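Fingertip pads and pivot pins on a hand-held gripper: how often are you changing them?

ferrule_jo
October

I look after one of the hand-held grippers we use for cloth work, the Grarkix type with linked jaws and blue pads. The right jaw has started closing a touch later than the left. With firm objects it hardly matters, but on thin fabric the first pad drags the cloth sideways before the second one arrives. Log says 1193 closes on this set of pads. Is that pads, pins or me?

mudlark516
Pins, I'd bet. Take the pads off and wiggle each jaw at the tip. If you can feel play there, new pads won't fix it.

Nazanin Khosravi
I'd look at the pads first. The Fostik ones go shiny at the point and then you squeeze harder to make up for it, which is what wears the pins. Can you post it with the jaws open over whatever you're picking up?

ferrule_jo
Two from the sofa job, jaws open in both.

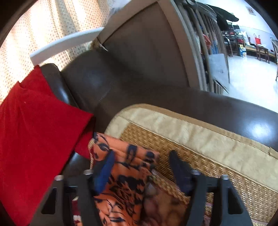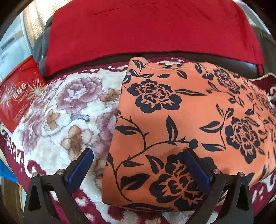 Orange printed fabric between the jaws in the first, folded orange garment with the dark flowers in the second.

mudlark516
Thanks. You can see the round heads at the joints, two each side. Those are the ones I mean. Back them off, clean out the lint, one small drop of oil, nip up until the play goes and the jaw still falls under its own weight.

Nazanin Khosravi
No oil on a cloth gripper, please. It creeps down to the pads and ends up on somebody's blanket. Dry lube or nothing.

mudlark516
I've oiled mine for 2 years with no marks on anything. Wipe it afterwards.

Nazanin Khosravi
Your choice. I had to wash a whole box of shirts.

ferrule_jo
Had it apart this evening. Play on the right jaw only, inner pin, and a wad of red fluff behind it. Cleaned it, put it back dry, and the jaws now meet together. Pads have roughly 90 closes' worth of shine on the points by my guess, so I've left them on. I'll order a spare pair from McPhee anyway.

mudlark516
Mark the screw head with a dot of paint so you can tell if it backs out again.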